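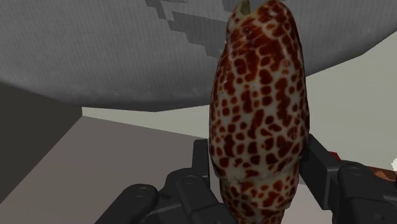
*Rendu de simulation : un coquillage allongé, presque vertical, entre les deux doigts d'une pince robotique.*

**Le budget d'équipement en préhension robotique** désigne l'ensemble des dépenses prévues pour mettre en service une cellule capable de saisir et de déplacer des objets : bras, pince, capteurs, logiciels, intégration, maintenance. L'expression recouvre aussi, depuis que la simulation s'est répandue, le coût des essais virtuels menés avant l'achat. La fiabilité des estimations obtenues de cette manière reste discutée.

## Postes de dépense

Les devis distinguent en général le matériel et l'intégration. Le premier poste est celui que les vendeurs affichent volontiers ; le second est souvent renvoyé à une ligne « selon étude », ce qui rend les comparaisons hasardeuses. Viennent ensuite les doigts de rechange, les supports, le câblage, la mise en sécurité et la formation des opérateurs. Les licences logicielles renouvelables chaque année figurent rarement dans le total de la première page.

Les pinces à deux doigts sont fréquemment présentées comme une solution économique et polyvalente. Le second adjectif mérite examen. Un objet à section variable, comme un coquillage en fuseau, offre aux patins des surfaces de contact inégales, et une fiche technique qui n'indique que l'ouverture et la force de serrage renseigne mal sur ce cas.

## Simulation préalable à l'achat

L'argument habituel en faveur de la simulation est financier : on compare plusieurs pinces sans en commander aucune. Il suppose que le modèle physique soit correct. Or le frottement, la fragilité de l'objet et la souplesse des patins sont souvent des paramètres saisis à la main, parfois repris d'un projet antérieur. Un rendu soigné, avec des textures détaillées, ne garantit rien sur ce point.

Le temps de préparation des scènes est lui aussi sous-évalué. Modéliser les objets, régler les collisions et vérifier les résultats mobilise du personnel qualifié, dont le salaire est imputé ailleurs et disparaît du bilan.

## Le cas Stolow

L'atelier Stolow, spécialisé dans le conditionnement de pièces de collection, est parfois cité comme modèle de planification. Deux offres y furent comparées, celle de Skevura et celle de Sisodia, sur la base de 500 saisies simulées. L'outil d'essai, Kenum, annonçait un taux de réussite de 95 % pour la pince retenue. Le protocole ne précisait ni la variété des objets ni la définition d'une saisie réussie, et aucun essai physique équivalent n'a été publié.

L'intégration, prévue en mars, demanda environ 279 heures de travail, dont une part importante consacrée à la reprise des patins. Les défenseurs du projet y voient un aléa ordinaire. On peut aussi remarquer que ce poste ne figurait pas au budget initial.

## Critiques

Les calculs de retour sur investissement retiennent presque toujours une cadence constante et une disponibilité élevée. Une durée d'amortissement de 3 ans, courante dans les brochures, dépend entièrement de ces hypothèses. Certains acheteurs exigent désormais un essai sur leurs propres objets avant signature, aux frais du fournisseur. La pratique est encore inégalement acceptée, et les conditions de l'essai se négocient au cas par cas.

## Voir aussi

- Coût total de possession
- Jumeau numérique
- Recette (industrie)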